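Gripper near breakables: stop distance and who may reach in?

Our group is writing a one-page rule sheet for an arm that hangs mugs on a stand. How close may the fingers get to a mug before somebody has to confirm, and do you let people reach in between moves? 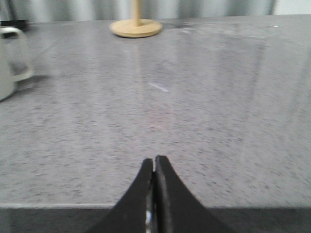
I have 17 mm in the draft. Relu wants 22.

Zamfira Matei

2 answers

Use 22. Set it per object, write down the speed next to it, and start every approach with the fingers open. Hands stay off the table until the arm is in hold – paused in software doesn't count in our lab. 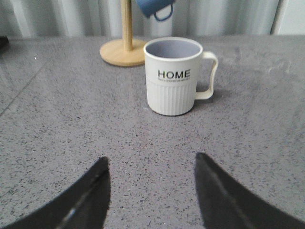
Ustberg, September 27, 2024

Adding to my answer: measure from the handle if it sticks out toward the fingers, otherwise from the body. Put that in the sheet too.

Oprea

we just keep the e-stop in reach and go slow, never wrote a number down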